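Wanted: people who ship small stuff overseas, for a study on what tariffs and trade deals do to the little guys
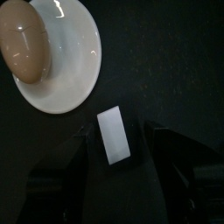 So I've been covering trade policy for a newsletter called Tiken for a while now, and I'm tired of quoting the same lobbyists. Every time a new agreement gets floated, I get a stack of press releases from companies with their own customs departments (must be nice!). I almost never hear from the person filling out the forms at the kitchen table at 11 p.m.

I'd like to fix that, and I've got a bit of money to do it. Feven, a small foundation that pays for reporting on trade, is covering a project I'm calling Atinga. I'm looking for 41 people who run very small businesses in the US and either sell to buyers in Asia or bring in goods or parts from there. Food, tools, clothes, dishes, bike parts, whatever you've got.

You're a good fit if you have 4 employees or fewer (just you is fine), you've sent or received at least one overseas shipment in the past year, and you handle the paperwork yourself or sit next to the person who does. I don't care how you vote. I'd really like a mix, and I won't ask you to cheer for or against any deal.

What you'd do: three phone calls with me over the spring, maybe 40 minutes each, plus a short log of your shipping costs and any holdups at the border. I'm not after your tax returns. If your records live in a shoebox, we can work with a shoebox.

What you'd get: $150 per call, paid the same week, and a copy of the report before it goes out. You can be named or not, your pick, and you can change your mind right up until we publish. The finished piece goes to Tiken's readers and to the House and Senate offices that handle trade. I can't promise they'll read it, but I do plan to be annoying about it.

I sent a quick survey to 1056 sellers last year through Wuven, the online marketplace, and the comments box was way more useful than anything I'd asked. That's pretty much why I want to talk on the phone this time.

To sign up, use the form at the bottom of the Atinga page on the Tiken site. Tell me what you sell, where it goes or comes from, and the best time of day to call. Sign-ups close at the end of April, and I'll write back to everybody either way.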